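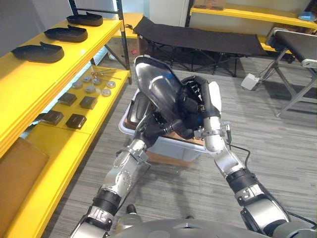
Fig. 1. A shell-shaped part over the white tote, with the yellow shelving to the left.

Parts Storage and Kitting, Handout 4
Instructor: Tonantzin Beltrán
December 2, 2022

Welcome back! Last session was all drawings and part numbers, so I'm delighted that we get to talk about shelves. I love shelves. A good one shows you what you have before you've touched anything, and you can learn a lot about a workshop from the way its small parts are laid out.

One part type, one row

Large molded parts go on the top level, all facing the same way, open side up, with a hand's width between them. Resist nesting them! Stacked trays save space, but glossy faces pick up scratches and you can't see a chipped rim until you've pulled the whole pile apart.
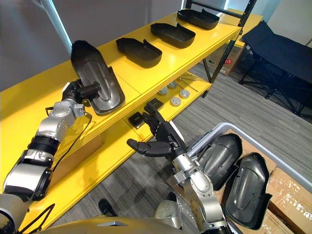
Fig. 2. Black covers in a row on the top shelf, small parts on the level below.

Look at how different the two levels feel. The covers sit in a clean line, while the round discs are scattered. Small parts drift like that on any flat shelf, and a shallow divider is a lovely cheap fix. Thin rods want a tray of their own, placed toward the back where a sleeve won't catch them.

Totes and boxes

A tote is for parts on the move. Put the big shells in first, narrow end up, and keep small parts in a separate bag. If you raise the tote on a cardboard box, check that the box is strong enough and sits flat (Ardalan Ranjbar has a great story from April involving 400 washers, ask him).
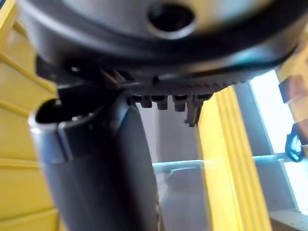 Exercise for next time

Work in pairs, 20 minutes per pair. Take kit 11 from the Lunetti cabinet and lay it out on two levels. Sketch your layout, swap sketches with another pair, and try to find each part using only their drawing. Bring both sketches to class, messy ones very welcome!

Reading: course pack, the chapter on open shelving. Questions to Tonantzin or to Sepehr Moradi.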